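Robot Hand Club: what we've been up to since March

What a stretch it has been for the Tikdale Robot Hand Club! When we started planning this project, the whole goal fit on one sticky note: get a five-fingered hand to reach into a divided box, pick up something small, and put it down without crushing it. Anybody who has packed a lunch can do that in two seconds. Teaching it to a machine has taken us most of the term, and we have loved it (even the evening we spent chasing one loose connector).

The way we work is simple enough. One student takes the seat across the desk, one sits at the second computer and watches the log, and everyone else argues cheerfully about finger angles. We save each attempt as its own run, good or bad, and we passed 3,531 saved runs just before the break. The bad ones get their own folder, and the newer members go through it first. It's the quickest way to learn what a thumb is for!

Snack packs are still our favorite test item. They're light, they slide, the wrappers are shiny, and the grip that works beautifully on a block of foam is usually far too strong for them.
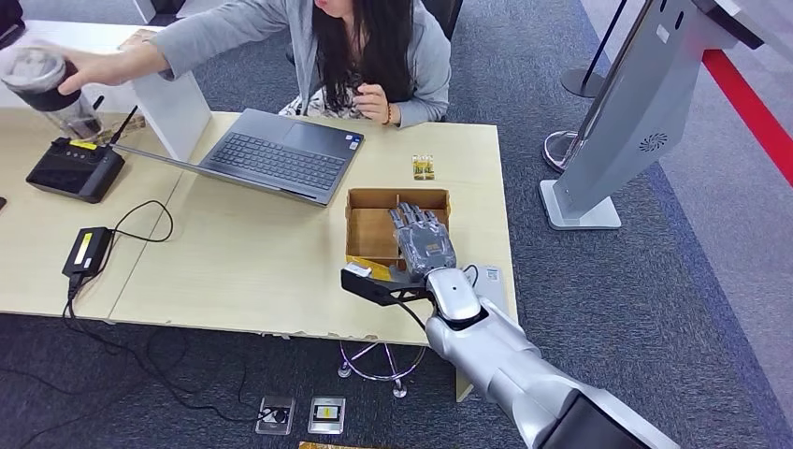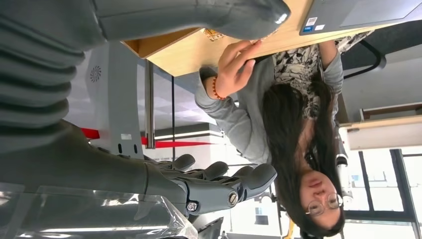 Next up is the Chrysikopoulos Cup, the student manipulation contest over in Satamton, and we're entering for the first time. The rules give each team 5 minutes at the table and a top score of 600. Our best practice round so far is 341, so there's plenty of room to climb, and most of the points we're missing are in the placing part. We can pick things up. Setting them down gently, facing the right way, in the right compartment, is another matter!

Our friends at the Cevgate club have offered to run a practice round against us before then, and we said yes before they'd finished asking.

If you'd like to join, come by at 4 p.m. in the workshop. You don't need to know any programming, and we'll find you a job the first afternoon. Please bring small packaged snacks if you can spare them. We go through a lot of test items, and a few of them do get eaten.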